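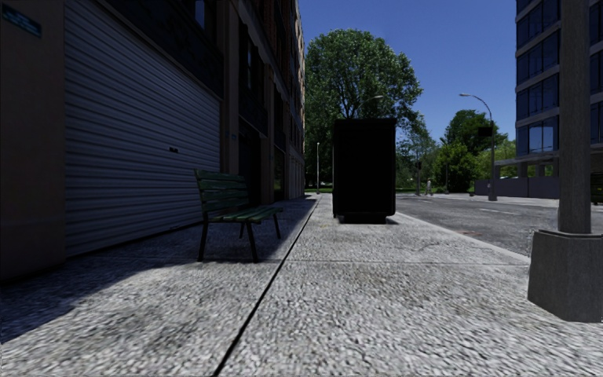

Greenwood Street Names Group, records team

Greenwood Shopfront Names: README

This folder holds the list of shop and business names which were used in the Greenwood district. We made it for people who study local trade, family history or the language of signs. The list has 678 entries. Each entry is one name at one address, so a shop which moved has two entries or more.

What is in the folder

names.csv is the main table. The columns are: name, street, number, trade, first_year, last_year, source, note.
sources.txt explains the short codes in the column "source".
changes.txt is where we write every correction, with the initials of the person who made it.

How the entries were collected

Naomi Kariuki and Callum Parsons copied the names from old trade directories, rate books and paper bags kept by residents. Entries after 2000 come mostly from letters and from talks with shop owners. Xuân Dương checked the spelling of all names which are not English. When two sources did not agree, we kept both spellings and put the second one in the note.

Known problems

The years are the years of the source, and a shop can be older than its first_year. For 34 entries we know the street but not the number, and there the field is left empty. Please do not fill it with zero, as the earlier version did.
The trade "general" was used too freely in the beginning. Josée Bélanger is now going through these one by one.
"Fevero" and "Fevero & Son" are possibly the same business. We did not join them.
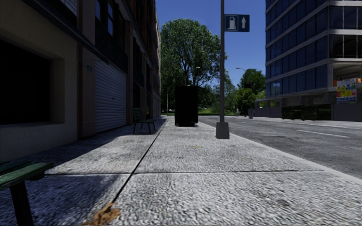

Using the list

You may copy and share the table for any purpose if you name the group. Save it as UTF-8, otherwise the accents will be lost. Corrections are welcome until the end of September and should be sent to Kieran Hulme, with the source if you have it. A family memory is also a source, use the code FM.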